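The Great Bedding Day

Posted in December by the author of Small Flat, Big Pile
Filed under: Home & Laundry, Everyday Joys

I have finally found a way of doing bedding that I love, and I know how that sounds! For years I let the sheets and covers build up in the hall closet until there was a small mountain in there, and then I lost a whole weekend to it. Now I do everything on one morning, start to finish, and by dinner time every bed is made and the closet door shuts.

It started with the move to Istiritz. The new apartment has the washer right inside, next to the kitchen (at the old place on Leblanc I was on floor 14 and the machines were in the basement, so you can imagine how often I went down there). Having a front loader a few steps from the bedroom has changed everything. I put the coffee on, strip the beds, and the first load is going before I've had breakfast.

The kids' covers go first. They're the bright ones with the animals all over, and they take the most abuse: juice, crayons, crumbs, once an entire banana. I button them up before they go in. If you leave a duvet cover open, it will swallow every pillowcase and sock in the drum and you'll be fishing them out of the corners later. Ask me how I learned that one.

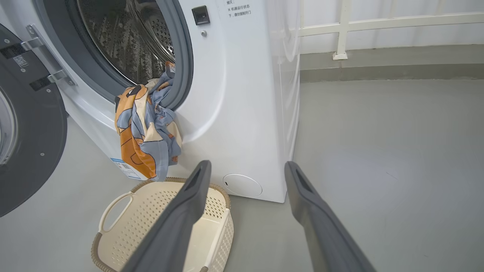
Pillowcases go in inside out, by the way. All that fluff and hair that collects in the seams washes away so much better, and the print stays bright longer too. I've been doing it for 2 years and I'm still pleased every single time.

My other big discovery is a proper basket with holes in the sides. I used to carry everything in my arms and drop half of it on the way, and then I'd be back to square one with a dusty sheet. A basket set right up against the washer catches whatever slides out, and the air gets through if you have to leave things sitting for a bit while you answer the phone.

For soap I'm using the Pavico powder, the plain one with no scent, and less of it than the box says. I dry everything on the big rack by the window and give each cover a good hard snap before it goes up. It's noisy and very satisfying! The wash I like best runs 55 minutes, just long enough to vacuum under the beds and wipe down the headboards.

And wipe the rubber seal on your machine when you finish! Just an old washcloth, all the way around, down into the fold. Then leave the door open for the afternoon. Mine smells of nothing at all now, and I couldn't be happier about it.

Next up is the wool blanket from Prirley, which I have been scared to wash since spring. I'm thinking cold water, the gentlest setting, and the bathtub if I lose my nerve. If you've washed one and it came out the same size it went in, please leave me a comment.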